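The open day at Gralent was meant to start at nine. It started when the man with the keys found the other keys, by which point those of us in the parking lot had formed a small nation with its own customs and grievances.

Gralent takes in old office equipment on the edge of Grenport, in the former Šimek furniture plant, and sends it back out again in one form or another. Once a year the doors open to anyone who signs a sheet promising not to touch things. I signed. I then touched a railing and spent the next hour feeling like a criminal.

The tour began with a talk about what offices throw away, and when. March is the big month, apparently, when budgets close and perfectly decent machines are suddenly embarrassing. Up to 27 pallets can turn up in a day. The guide was fond of this number and gave it to us in both halls, in case we'd lost it on the stairs. 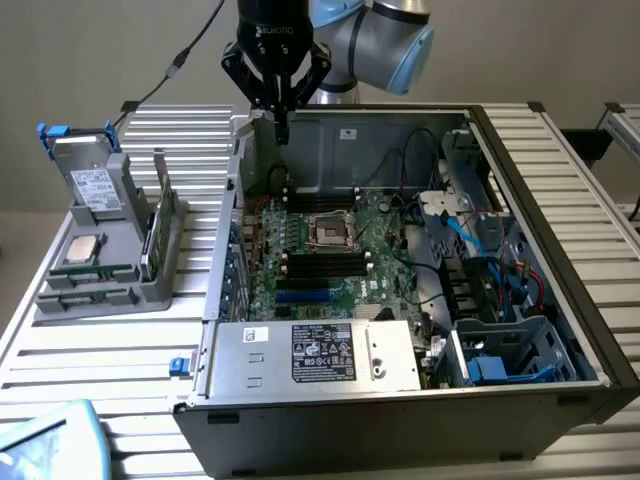 Sabina Charvát thought the talk let the offices off too lightly. Her last employer, she told the group, had replaced every computer on her floor to match the new carpet, and then replaced the carpet. The guide said he couldn't comment on carpet.

We moved on to data, the part most people had come for. Everyone, it seems, has an old computer in a closet and a vague fear of what's on it. The advice was to erase the drive before you hand the thing over, get a piece of paper saying it has been erased again, and keep that paper somewhere other than the closet. A woman behind me asked whether a magnet would do. There was a pause of the kind you hear in a doctor's office.

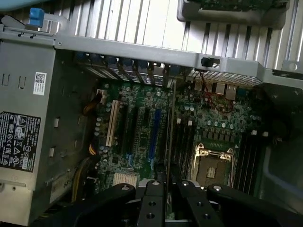 The paper itself costs 2 dollars if you bring in one machine and nothing if you bring in 100, which strikes me as a strange thing to encourage. I asked who has that many. "Schools," said the guide, and then, more quietly, "and one dentist."

Lunch was soup in the old showroom, where you can still see the Šimek name in the floor tiles. The soup came from Adow, the café across the road, and was better than it needed to be – I had seconds and would have had thirds if the line had been run with any discipline. Svetozár Ševčík, who buys for the resale shop, sat at our table and explained pricing. A monitor with its original stand sells. The same monitor without one sits on the shelf until someone arrives who owns a stand.

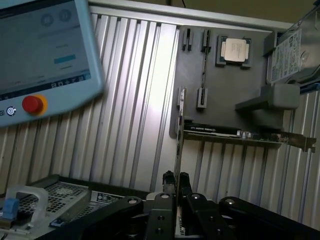 The resale shop is the real reason to go. It's at the far end of the site, it takes cash or cards, and it will sell you a desk lamp for less than the bulb. I have a weakness for old controls, the kind that go down with a clunk, and a day spent near a red stop button on a yellow-orange collar had done nothing to cure it. So I came home with an adding machine. It weighs as much as a small dog and adds very well. It also subtracts, though you have to hold the lever.

Parking is free. Bring a coat, as the big hall is heated only in theory, and eat before the second tour group gets to the soup.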